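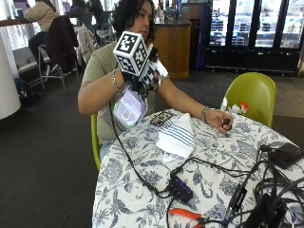 Prirkunix Sideline Kicking Net
Made by Stergiou
Item 522
In stock, ships from our warehouse every Tuesday

The Prirkunix is a free-standing kicking net for placekickers and punters. It goes up on the sideline during games and practice and comes down into a single carry bag. High school and college programs are the main buyers, but the net is the same one we sell to kicking camps and to families with a kicker in the yard.

The frame is powder-coated steel tube with push-button joints. The tubes are marked with colored bands at each end, and a band only goes into a joint of the same color. Setup takes 5 minutes for one person who has done it before. The first time, lay everything out on the grass and give yourself longer.

The net hangs from the top bar on sewn loops and is held at the sides with bungee ties. It is cut with extra depth so the ball drops straight down. A target square is stitched into the center in white webbing. Some kickers like it and some say they never look at it.
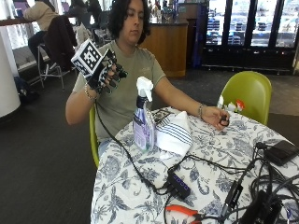 Right hand raised, with the glove and cable on.

What comes in the box

Frame tubes, upper and lower
Base feet with rubber caps
Net with stitched target
Bungee ties, with spares
Ground stakes for grass
2 sandbags for turf, shipped empty
Carry bag with shoulder strap
Printed setup sheet

The holder stand in our other photos is sold separately. Any metal holder with a standard tip arm will work in front of this net.

Size and weight

The packed bag weighs 52 pounds without sand. One adult can move it from a bus to the field, but most teams send two players. The bag is long and will not fit across the back seat of a car. It fits in a pickup bed, a van, or a wagon with the rear seats folded.

Grass or turf

On grass, use the stakes. Push them through the loops on the base feet at an angle, pointing away from the net. On turf you cannot stake, so fill the sandbags and lay one over each rear foot. Play sand from a hardware store is fine. Do not use water jugs in place of sand. They slide off when the ball hits high.

In a strong wind, take the net down. A loaded net acts like a sail, and the sandbags will not hold it in a gust. The frame warranty does not cover wind damage.
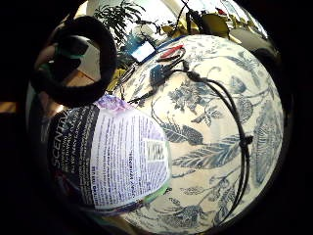

Vase with blue flowers and leaves.

Which net to order

Stergiou makes this frame with two kinds of net. The standard net is knotless and soft on the ball, and it is the right choice for regular practice and game day. The heavy net is a thicker knotted weave meant for camps, where a line of kickers uses it all day. The heavy net adds a little weight and takes longer to dry after rain.

If you have the older Fosia frame, the standard net will fit it, but you will need the longer bungee ties. Put a note on the order and we will swap them at no charge. The heavy net does not fit the Fosia. The top bar on that model is too light for it.

Colors

Frames are black. Nets come in black or white. We can add a school name panel in one color along the bottom edge, and we need the artwork as a clean file before we start. Panels are sewn in the shop by Halyna Sydorenko, who will email you a proof to sign off on. Once the proof is approved the order cannot be returned. Teams that want panels for the fall season should get artwork in by April.

Care

Let the net dry before it goes in the bag. Most of the damaged nets we see were packed wet and left in an equipment room over the winter. Wipe mud off the joints with a rag and check that the buttons still spring back. A dry silicone spray helps. Oil picks up dirt, so leave it out of the joints.

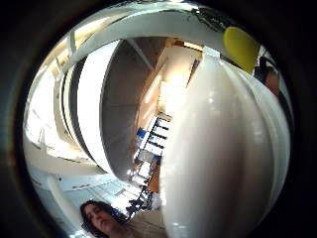
Replacement buttons, feet caps, and single tubes are stocked here and can be ordered by the color band. You do not need to buy a whole frame because one tube got run over by the equipment cart — this happens more than you would think. Tell us the color on both ends of the tube and whether it is straight or curved.

Shipping and returns

The net ships in one carton by ground freight. Someone has to be there to sign for it. School orders can be paid by purchase order, and we send the invoice when the carton leaves.

Unused nets without a name panel can be returned in the original carton. The buyer pays return freight. Frames carry a 5 year warranty against broken welds and failed joints. Nets are a wear item and are covered for one season.

Related items

Celtelov metal kicking holder
Celtelov ball bag, mesh
Prirkunix replacement net, standard
Prirkunix replacement net, heavy
Long bungee ties for Fosia frame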